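Wurkville Community Help > Home and Furniture

White haze on a wood tabletop, how do I get it out?

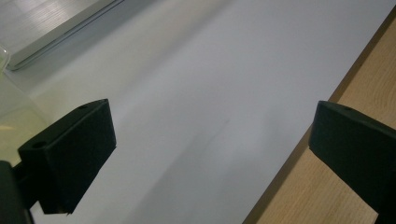

Details

Posted by Defne Oral, 2019-06-09

I bought a secondhand table from a shop in Bellamy in March. Last week I left a hot casserole dish on it with only a thin towel underneath, and now there is a cloudy patch the size of a dinner plate. It feels smooth. The seller thought the finish was lacquer but wasn't sure. Can I fix this without sanding the whole top?

3 replies

Kadir Taşdemir
Cloudy and smooth usually means moisture trapped in the finish, so the wood itself is probably fine. Lay a dry cotton cloth over the patch and press with a warm iron, no steam, for a few seconds. Lift and check, then repeat. Mine took 14 passes. Try a hidden corner first in case the finish softens.

Roman Lis
mayonnaise. leave it overnight

Nesrin Yalçınkaya
I'd skip the mayonnaise, it did nothing on my desk and it smelled. If the iron doesn't get all of it, rub very lightly along the grain with 0000 steel wool and a little mineral oil. Wait some 20 minutes, wipe it off and look again. You may need to wax afterward to even out the shine.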